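Questions People Ask Before Joining the Plallberg Computer Repair Evening

We moved into the old shoe shop on Tetteh Street two years ago and have been answering the same questions ever since. Naa Appiah finally wrote them down, mostly so she could stop saying them out loud.

Do I need to book?
Yes. There are 11 benches. People who turn up without a booking are welcome to sit by the window and drink our coffee, which has been described as a deterrent.

What does it cost?
Nothing for the bench. Parts are at cost, and there is a jar by the door. The jar has so far received two foreign coins and a button.

Will you fix it for me?
No. You'll fix it, and one of us will stand next to you making encouraging noises. If you wanted to drop it off and go to dinner, Zustgate has a perfectly good shop that does that.

What can I bring?
Desktops, laptops, keyboards, monitors with a known fault. Please don't bring printers. We had a printer night last November and some of us still aren't speaking.

My computer is slow. Is it dying?
Probably it's full. One gentleman arrived with 217 browser tabs open and a theory about magnets. Close a few things, restart it, and see how you feel in the morning.

Should I back up first?
Yes. Every person who has said "there's nothing important on there" has gone on to remember the wedding photos with the lid already off.

Can I change the processor myself?
You can, if your board takes the one you've bought. Check that before you pay for it. Switch off, unplug, touch something grounded, and line up the corner marks. The chip should settle into the socket under its own weight. If you find yourself pushing, stop pushing.
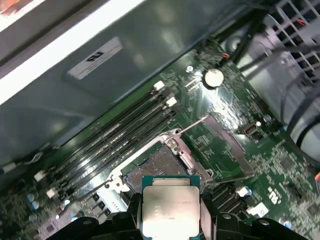
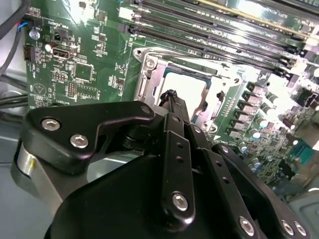 How much thermal paste?
A blob the size of a pea. We have hosted arguments on this subject that outlasted the computers involved, and we aren't having another one.

What happens if I break it?
Then it's broken, and you own it, same as before. We keep a shelf of donated spares and will help you look through them. Labels on the shelf are a work in progress.

Are children allowed?
From age 9, with an adult. The child usually does the repair while the adult holds the screws.

Is there parking?
In Wolilthorpe, technically. Take the bus.

Comments (4)

dustbunny_ret
Came with a dead laptop, left with a working one and four screws. Should I be worried about the screws?

Naa Appiah
Which laptop? If it's the gray one, a little.

marlow k
The coffee is worse than stated.

petra_in_the_hills
Any chance of another printer night? Asking for my printer.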